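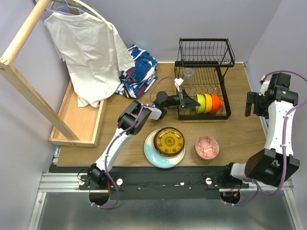

Yolanda Marchetti told me that the dishes were never the part of the job she minded, it was the standing, and I think that's as good a way as any into the subject of household-task automation in commercial kitchens and laundries (the trade usually shortens it to back-of-house automation, so I will too).

Back-of-house automation means handing over the washing-up, racking, sorting and folding in places like hotels, care homes and staff canteens to machines, usually a pair of arms fixed along one side of a table. I've been keeping this entry up to date for a while now, mostly out of affection for the topic!

Background

Dishwashers and tumble dryers took over the wet and hot end of the work long ago. What stayed with people was everything in between: getting bowls in and out of racks, stacking plates by size, taking shirts off hangers. A bowl is stiff and a pair of shorts isn't, and for years a machine that could manage one was hopeless with the other. Two-armed tables are the usual answer these days, with crockery and clothing practiced side by side so that one setup can serve both rooms.

In the workplace

The site I know best is Guscombe, a residential home with 275 beds and a kitchen and laundry that share a corridor. It put in tables from Duteck, with scheduling software by Wavent, and ran them on the evening shift first. The evening crew stayed at 5 people, but their hours looked different by December. Less time went to racking, more went to checking, and a new task turned up that the rota calls "tending": clearing a stuck item, restarting a run, setting out the next load. Tending is lighter on the back and (I've heard this over and over) harder on the attention. You can't daydream through it the way you can through a sink of plates.

Pay is the sore spot. Tending was graded the same as washing-up at first, and the staff argued that it was closer to machine operation. Guscombe moved it up a grade after 4 months. Lemaire, a linen service that handles up to 2000 garments a shift, graded it higher from day one but trained fewer people for it, which left the older hands feeling passed over.

Disputed points

Speed gets most of the arguments. A practiced worker still clears a mixed table faster, and supporters answer that the arms can carry on through the night. I'd add noise, which the sales sheets skip: staff at Guscombe asked for the tables to be moved away from the break room, and they were.

See also: dish handling, garment folding, shift grading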